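Udetti Household Textiles Project
Progress report, second period
Prepared for the program office at Panholm by Svenja Janssen

1. Scope of the period

Work in this period covered the bed stations in the main hall at Nandelcombe. The task list agreed with Panholm has four items for the bed: clearing, garment folding, sheet fitting and pillow handling. The first two were in progress throughout. Sheet fitting began late in the period. Pillow handling has not started and is carried over to the next period without change to the budget.

The kitchen station is reported separately by Bastian Buschmann and is not covered below.

2. Results against target

The target for the full project is 4,000 accepted folding and clearing episodes. The count at the close of the period is 3,284. The target for the period was 2,000, cumulative, so the work is ahead of plan. The surplus comes almost entirely from folding. Clearing is slower, as each episode needs a new layout of articles on the bed before it can start, and the layout takes longer than the task.

An episode is accepted when the start state and the end state both match the written definition. For folding, the start state is one garment or cloth, unfolded, placed on the bed with no edge aligned to the mattress. The end state is a rectangle with all sleeves and loose corners inside the outline. For clearing, the start state is any mix of cloth and small household articles, and the end state is a bare sheet.

Rejected episodes fall into two groups. In the first, the garment was set down already half folded, which makes the task too easy and skews the set. In the second, a corner was left outside the outline and was not corrected before the end of the episode. Adwoa Quaye rewrote the one-page instruction in November to address the first group. The second group is a matter of practice.

3. Bed stations

Sheet color is now varied on purpose. In the first period all work was done on one light sheet, and pale garments were hard to tell from the bedding in review. Cream and olive green are both in use, and a dark gray set is on order from Stüber. Each sheet is pulled flat before a session, but small wrinkles are left in place. A fully smooth sheet is not a realistic household condition.

The bed height was left as delivered. Raising it on blocks was considered and dropped, as the blocks moved when the mattress was pressed near the edge. 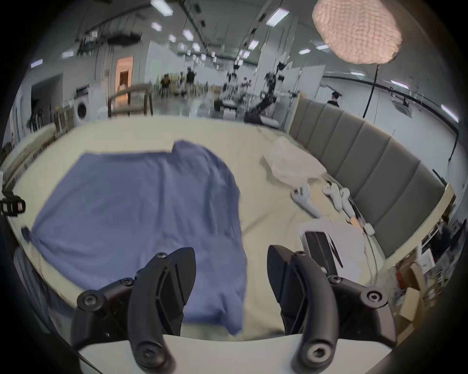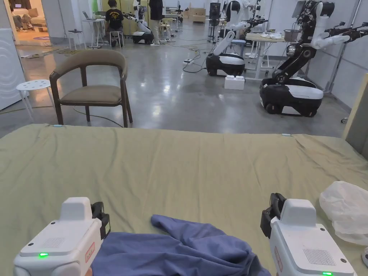 Blue cloth on the cream sheet in the first view and on the olive-green sheet in the second.

Rainer Görtz, reading the draft of this section, objected that two sheet colors do not settle the contrast problem, as most of the garments in the bin are blue or white and a white cloth on cream is still close to the worst case. He asked for a patterned sheet before more plain ones are bought, and for the garment bin to be widened at the same time. Both points are accepted. The purchase of a striped sheet and a small floral sheet is included in section 6.

4. Garments and small articles

The garment stock was bought secondhand and sorted by fabric weight. Light cotton and jersey make up the larger part. Heavy items such as denim and toweling are underrepresented and will be added. Every item is washed before first use and again after each week of sessions. New cotton behaves differently once the finish has washed out, so unwashed items are kept off the beds.

For clearing, articles are drawn from a mixed box. The rule is that cloth, paper, cables and rigid items may lie on the bed together, in any order, with overlap permitted. Cables have given the most trouble. A trailing cable catches under a cloth and pulls other items with it when the cloth is lifted. The instruction now states that a cable is gathered first if its end can be seen, and left until last if it cannot.

Plastic bags are permitted as clutter but not as containers. Operators who used a bag to collect the small items finished sooner, but the resulting episodes could not be compared with the rest.

5. Deviations and open points

5.1 Sheet creep. The fitted corners work loose over a long session, and the sheet moves toward the side where most of the folding is done. Small clips along the edge reduce this. They must not be moved during an episode.

5.2 Folding pattern. Two patterns are in circulation for long-sleeved tops: sleeves in first, or halves first with the sleeves together. Both meet the end state. Timo Stüber has asked that the pattern be recorded with each episode. This has been done since October, and earlier episodes will be labeled in review.

5.3 Lighting. Sessions after 4 p.m. depend on the ceiling lights alone. No correction is planned, but the time of day is logged.

5.4 Storage. Shelf space for washed garments is short. Items are stacked too high and arrive at the bed with hard creases, which affects the start state. Two further shelf units are requested.

6. Costs

Spending is within the approved plan. One transfer between lines is requested: 200 euros from consumables to textiles, to cover the two patterned sheets, the heavier garments and a second set of clips. The shelf units in 5.4 can be met from the existing furniture line. No increase in the total is requested.

7. Next period

Folding will be held at its present rate until the heavier garments arrive, then shifted to those items only. Clearing takes priority for available hours. Sheet fitting continues with one operator on each side of the bed, starting from the head end. Pillow handling starts once the acceptance definition has been signed off by Panholm; a draft was sent in December and comments are awaited.

Attachments: episode count by task; revised instruction sheet; garment stock list.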